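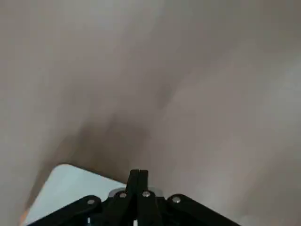
Odero replied overnight that the seed paste should go in at 270 g per batch and that the 272 in my last sheet is a copying error carried over from the Bragança notes. Checked the original card. It does say 272, in a different ink. Going with 270 from here on and leaving the old entries as they are.

2012-07-14 - Linseed soap, batch 44

Lye solution made up first and left to cool in the steel jug. Oil brought to the same temperature before combining. Stirred by hand for the first part, then stick blender in short bursts. Trace came quicker than batch 43, probably the blender, as the oil is from the same drum. Colour at trace was a dull yellow, darker than the March batches.

Paste added at light trace. It clumped. Second time this has happened with paste straight from the cold room. Next batch: loosen it with a little of the warm oil beforehand and sieve it. Poured into the long Prala mould, lined with the heavier paper. The lighter paper wrinkles at the corners and the marks stay in the bars.

Cutting as for batch 43, 24 hours after the pour. Do not go earlier. Batch 41 dragged on the wire and we lost the end bars.
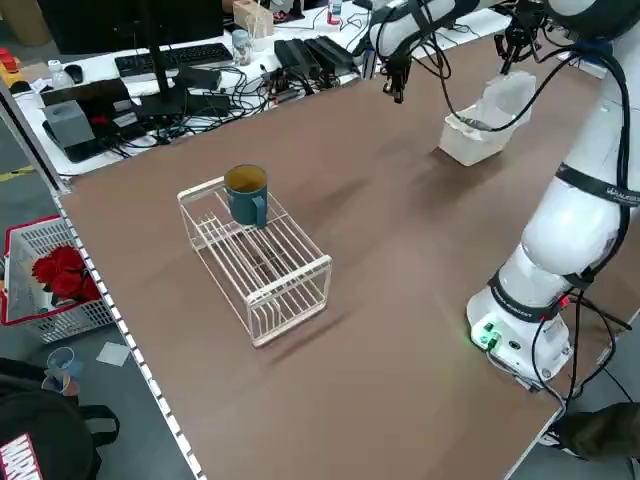
Curing is still the weak part of the process. Bars from batch 42 kept on solid boards were soft on the underside when turned, and two had a tacky ring where they met the wood. Bars from the same batch on slats were fine. Batch 44 goes on open racks for the full cure, and a white wire one like that, thin parallel rods on short legs, is the right pattern: air gets underneath and the contact area is small. Bare steel is no good, as it leaves orange spots in a high-linseed bar. Any rack with chipped coating is out for the same reason. Turn weekly, weigh three bars each time, write the weights on the sheet and not on the bench.

Domero want the trial lot as plain bars, no stamp, unwrapped. Their full order would be 3,000 and we can't cure that many with the shelving we have. Need a figure for bars per shelf at finger-width spacing before anyone gives them a date.

To do:
Relabel the lye jug, the old label has lifted.
Ask Odero whether the paste can be supplied coarser.
Order mould paper - heavy only.
pH strips nearly out.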